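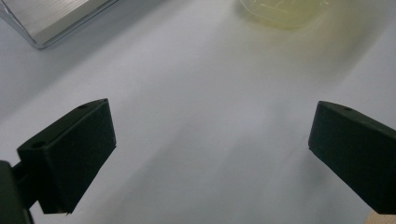 A clear tabletop takes work to keep. I started paying attention to mine in February, after a month of moving the same stack of lunch containers from one end to the other so I could eat.

The containers were the trouble. Counting everything in the cupboard gave me 86 pieces, lids included, and only 12 lids fit anything I owned. The rest went out to the recycling drop-off in Brorkville.

What was left needed a place to stand. A second shelf inside the cupboard would have meant drilling, and I rent.

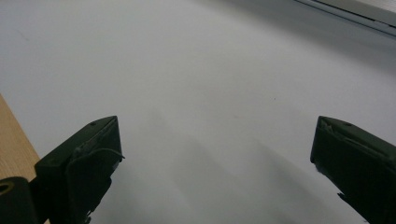

So I looked at freestanding racks instead. Trareo, the housewares store on the north side of Brorkville, has an aisle of them in wire, bamboo and plastic. Wire is the easiest to wipe down and you can see what is on the bottom level without bending over. A flat panel on each level matters more than the color. Small tubs tip on bare wire, and lids slide through it.

Measure before you buy – height most of all. A two-tier rack should leave room for your tallest container with a hand above it. Put the open containers on the top shelf and the lids underneath, standing on edge if you have more than a few. I keep one size near the front and let the others fend for themselves.
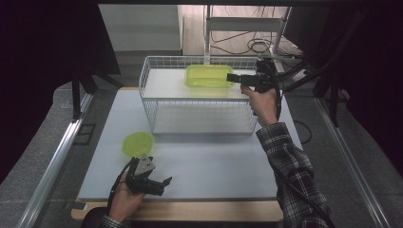

Grillonow, writing to our letters page, disagrees about the lids and keeps every one snapped onto its container, even if that takes up twice the room. The argument is that a lid stored apart is a lid lost by summer. Kiss, another reader, stores both in a drawer and says racks only collect dust.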